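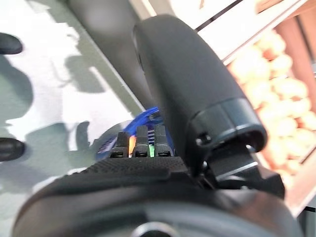 What do you do with thin plastic sheets and wrappings that are too crinkled to fold?

Flatten the sheet with your forearm, roll it round a cardboard tube and put one loose elastic band on it. Folding only gives you more creases to argue with.

Posted in Storage & Tidying, 394 views

Frida Thoroddsen
I have inherited my aunt's wrapping drawer, and with it her belief that anything which once went round a present must live for ever. Most of it is that flimsy stuff, halfway between tissue and carrier bag. I fold it, it unfolds. I shut the drawer, it comes out of the back. I bought a Brarnel box with 2 compartments and the lid now sits on top like a hat. Is there a method, or do I just move house?

Sondeck
Tube, as per the short version at the top. Kitchen foil tubes are stronger than wrapping paper ones. Start with your biggest sheet and roll the smaller ones inside it, all on the same tube. I got 55 sheets on one before it began to look silly. Don't iron the plastic ones, whatever your mother-in-law says about a tea towel on top. I have a Darwish iron with a green sole plate that used to be silver.
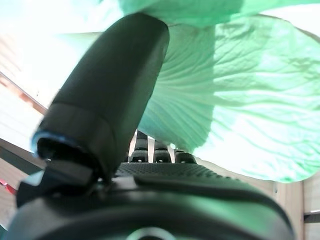
Pale mint green, thin and thoroughly crinkled.

Vastley
Bin it. A roll is cheap and your drawer isn't.

Frida Thoroddsen
Vastley, I did consider it, but she'd know.
Sondeck, tried the tube last night and the drawer shuts. The tissue paper went on nicely. The plastic kept sliding off until I taped down the first edge. How tight should the band be? Mine has left a waist in the whole thing.

Sondeck
Too tight, then. Use a strip of cloth, or cut a slit down a second tube and clip it over the outside. And keep it away from the boiler. I lost 200 perfectly good gift bags that way and I'm still hearing about it.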